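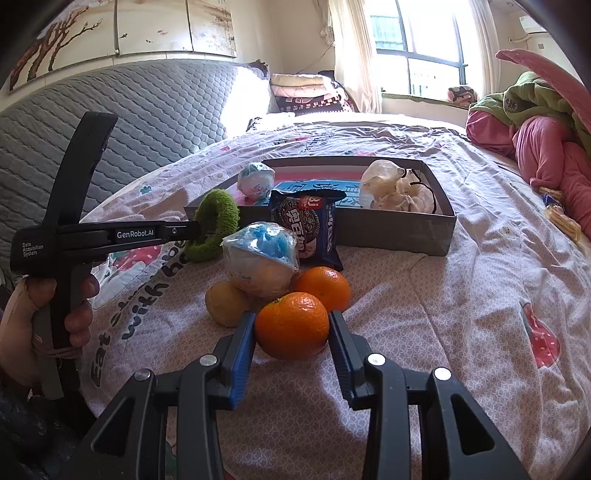 The night shift at Florkstead used to begin with a walk to the printer. The company runs warehouse software for small wholesalers, and its servers produced a nightly report of every job that had overrun. Someone read it, drew a circle round anything odd and left it on a desk for the morning team.

The report went two years ago. In its place is a set of alerts that watch how long each scheduled job takes and compare it with its own recent history. The idea is simple. Getting it to behave was slower work.

The first attempt used fixed limits. Any job that ran for more than 60 minutes sent a message to whoever was on call. This caught the worst failures, but it also woke people up for the month-end stock count, a job that has never finished inside an hour and was never meant to. Meanwhile a price update that normally took seconds could hang for half the night without anyone hearing about it.

Florkstead then gave each job its own limit. With almost 300 jobs on the schedule, the list was out of date before it was complete. Customers grew, tables filled up, and a limit set in spring was wrong by July. Engineers began to mute the alerts they trusted least, and some of those stayed muted long after the job had been fixed.

The present system is built on Kuden, a scheduling tool that keeps a record of start and finish times for every run. A small service reads that record and works out a normal range for each job, treating month-end runs as a separate group. If a run goes past the top of its range, the service waits a short while and checks again before it sends anything. Jobs that finish far too quickly are flagged as well. A backup that ends in a few seconds has usually copied nothing.

That last rule has earned its keep. Last year a change to a storage path left one customer's export job running against an empty folder. It reported success every night. Under the old limits it would have looked like the healthiest job on the system.

There are still gaps. A new job has no history, so the service ignores it for its first 9 runs and a person has to keep an eye on it. Slow drift is harder. If a job takes slightly longer each night, its normal range moves up with it and no alert is sent. The team now compares each range with the one from the previous quarter, by hand, using a spreadsheet.

Marar, a payroll software firm in Jurnden, has taken a different route. Its jobs are fewer and each has a named owner, who sets the limit and has to confirm it again every quarter. If the owner does not, the limit drops to a low default and the messages start to arrive. It is a blunt method, but the limits do get looked at.

Both firms have found that the wording of an alert matters as much as its timing. Florkstead's messages now give the job's name, its usual range, the time it has taken so far and a link to the notes from the last incident. Marar adds a line saying what will happen if the job is left until morning — often the answer is nothing, and the person on call can go back to bed.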